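Sportforum Tovar – Leichtathletik – Verbandsziele für die nächste Saison

hallenlaeufer60
Der Verband hat seine Vorgabe veröffentlicht: 2 Medaillen bei der Hallenmeisterschaft im Januar. Dazu kommt die Förderung für Udavum mit 794 Euro pro Kaderathlet und Monat. Ich finde das Ziel zu niedrig angesetzt.

kugel_mitte
Zu niedrig? Im letzten Winter gab es gar keine. Über 60 Meter fehlt uns jemand fürs Finale, im Kugelstoßen wird es auch eng.

hallenlaeufer60
Die Staffel war Vierte, und zwar knapp. Mit einem sauberen Wechsel ist da was drin.
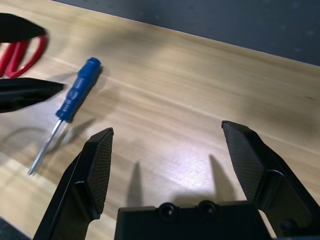

Dazu kommt der Hochsprung. Wer in Tirnance mit Erkältung ins Finale kommt, kann gesund auch aufs Podest springen.

wechselmarke
Das mit der Erkältung stand nur in der Zeitung. Mich stört eher die Verteilung: 70 Prozent gehen an den Stützpunkt, Vereine wie Alto zahlen die Fahrten selbst.

kugel_mitte
Sehe ich anders. Wenn das Geld auf alle Vereine verteilt wird, reicht es nirgends für einen hauptamtlichen Trainer.

wechselmarke
Für die Fahrtkosten würde es reichen. Die Nominierungskriterien fehlen übrigens auch noch – weiß jemand, wann die kommen?

hallenlaeufer60
Laut Ausschreibung am 28.9.26.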